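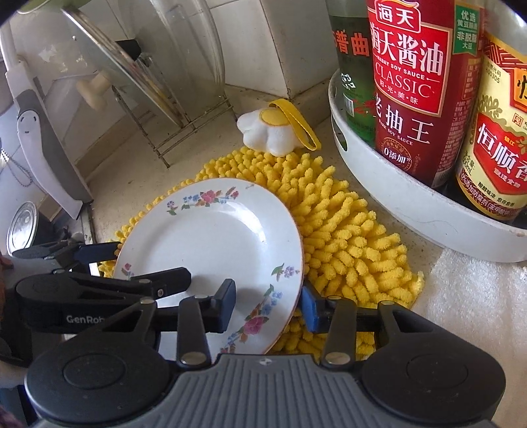

Haruto Takagi wrote to us last week to ask why anyone would want to put fallen branches back into a brook after a lifetime of being told to pull them out, and would we mind explaining it slowly. We don't mind at all, Haruto, and a good many other people along the Mindumine have been asking much the same thing, so we've gathered up the questions that come to us most often and answered them as fully as we can. If yours is missing, please do write in (details are near the bottom) and we'll add it.

## What is a leaky dam?

It's a bundle of logs and branches set across a small stream so that ordinary flows slip underneath and carry on as they always have. When the water rises after heavy rain it meets the timber, slows down, backs up a little and spreads out sideways on to whatever ground is next to it. Then over the following hours it drains away again. The brook keeps running, fish can pass beneath, and the peak of the flood gets to Mundley a bit later and a bit flatter than it would have done.

There are 28 of them planned on the upper Mindumine, all above the ford, all on land where the owner has said yes in writing.

## Won't it make the flooding worse?

We hear this one most of all, and quite rightly! A badly placed dam can certainly cause trouble, which is why none are going in close to houses, upstream of a narrow culvert, or anywhere the backed-up water could reach a road, a septic tank or somebody's garden. Each spot was walked in wet weather and again in dry, and several that looked lovely on the map were dropped once we'd stood there in our wellies and had a proper look at where the water would go.

If you live on the brook and you're worried about one spot in particular, ring us and we'll come and walk it with you. We'd much prefer to have that conversation over your gate now than in January.

## Does this replace the flood wall at Flukotport?

No. The wall is a separate scheme with its own budget and its own very long paperwork, and it protects against the tide as much as the river. What happens up here helps with the smaller, more frequent floods, the sort that close the lane by the chapel and leave silt in the pub cellar. In a really enormous storm the ground is full, the dams are full, and the river does what it likes. We'd be doing you a disservice if we said anything else.

## I own a field by the brook. What would I be agreeing to?

You'd be agreeing to let the water sit on part of your field now and then, usually in winter, and to leave the timber alone unless we've talked it over together. The agreement runs for 7 years. It's two sides of paper (we fought quite hard to keep it to that) and it says:

- where the dams are, marked on a plan you'll have seen beforehand
- that we inspect them every autumn and after any big flood
- that we repair or take out any that have shifted, at our cost
- that you can end the agreement early with two months' notice

The land stays yours in every sense. There's no new public access, and no one will turn up without telephoning first.

## Is there any payment?

There is, though it won't buy you a tractor. Each dam carries a single payment of £252, made once it has been built and you've had a chance to look it over. If you have your own timber to spare, and thinnings from an overgrown hedge line will often do very nicely, we'll use that and pay for it separately at the local rate. Fencing that has to be moved is covered as well, so please tell us about any fences at the first visit. We have been caught out on fences before.

## How does the parish put a value on any of this?

A fair question, and one that took up most of an evening at the last open meeting. On the books, a brook has tended to turn up only as a cost: clearing it, bridging it, mopping up after it. What the parish has started doing is keeping a small line in the yearly maintenance budget for looking after the brook itself, in just the way there's a line for the roof of the hall. It's modest money. But it means that when a dam needs a new log in its fifth winter, there's something to pay for it, and we aren't off filling in grant forms while the bank washes away.

The Shimada report, which you can borrow in paper form from the library, goes into the sums in a good deal more detail. Chapter 2 is the readable one. The appendix on discount rates is for the brave.

## What about fish, eels and so on?

The gap under the lowest log is kept well clear of the normal water level so that fish can come and go. Building work stops for the spawning season. Over time the timber tends to make little pools and gravelly patches around itself, and those are a welcome change in the straightened stretch below the old sawmill, where the bed has been as bare as a kitchen floor for as long as most of us can remember.

## Can my children play on them?

Please don't let them, tempting as they look. The logs are slippery, some of them are meant to move slightly, and the water behind can be deeper than you'd expect after rain. There are plenty of good paddling places by the ford, where it's shallow and you can see the bottom.

## I've seen one that looks as if it has come loose. Who do I tell?

Leave it where it is and call the parish office. It helps no end if you can say which field you were in, which way the water was running over or round it, and whether anything is caught up against a bridge. Small twigs and leaves washing through are quite normal and needn't be reported. A whole log on the move does, at any hour, and there's an out-of-hours number on the office answerphone.

## Do I need permission to build one of my own?

Nearly always, yes. Putting anything in a watercourse normally needs consent, even on your own land and even if it's only a few branches and a bit of rope. We've seen some very handsome home-made efforts and had to ask for every one of them to come out again, which was no fun for anybody. Have a word with us first. If the place is suitable we may be able to add it to the scheme, and then the forms are our headache instead of yours.

## When can I come and ask about this in person?

There's a drop-in at Mundley village hall on Tue 27 October, from late afternoon until the last person goes home. The maps will be out on the long tables, there'll be tea, and the side door has a ramp. If you can't manage that, write to the parish office marked "Brook", or put a note through the letterbox with a telephone number we can read. Replies usually take a week, sometimes longer when the river's up and we're all out looking at it.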